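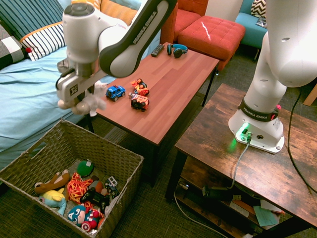 Arm stops dead over the basket and won't let go of the soft toy

Posted in Faults and Safety

Hello all, I'm hoping someone kind can help. Our Franka arm tidies toys off a coffee table into a wicker basket, and it had been behaving beautifully until October. Now it picks up the white plush, carries it over and freezes just above the rim, fingers shut. The log gives a contact warning at step 2,179 and then nothing. It has done this 10 times now, always with the fluffy one and never with the little cars. Is it safe to reach in and pull the toy out?

Woldegiorgis

Mercy Ndung'u

Oh, please don't pull it! Press the red button by the base first, wait for the arm to settle, and only then go near the fingers. I tugged a toy free once with everything still live and got a nasty pinch, so do learn from me.

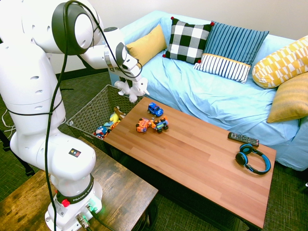

As for the freezing, my money is on the release height. A floppy toy hangs well below the fingers, so its legs meet whatever is piled in the basket long before the gripper is where the program wants it, and the arm takes that as a bump. Try letting go 2 cm higher, and take a few toys out while you test. I'd also check that the cable isn't pulling when the arm is stretched out. Do let us know how you get on!

Plondeck

Had the same on ours. Restarted it and it went away. Might be worth a go.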